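Mota fabric dye, powder, 846 series

Restocked in October, all colors back in. One tub does a bedsheet or 2 shirts. Cotton, linen, viscose - not polyester, please dont try. Hot wash, add salt, leave 4 hours.
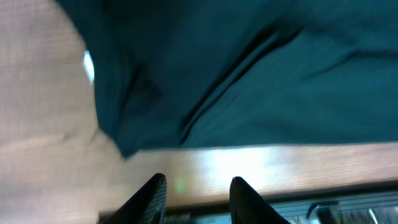
Salt not included. Get the coarse kind, Jorkar or whatever the store has. Rinse untill clear, then wash alone once.

Item no. 157. Ships from Sternadau, orders in before noon go out same day. Bulk tubs - ask Vasco Frade at the Guseo counter.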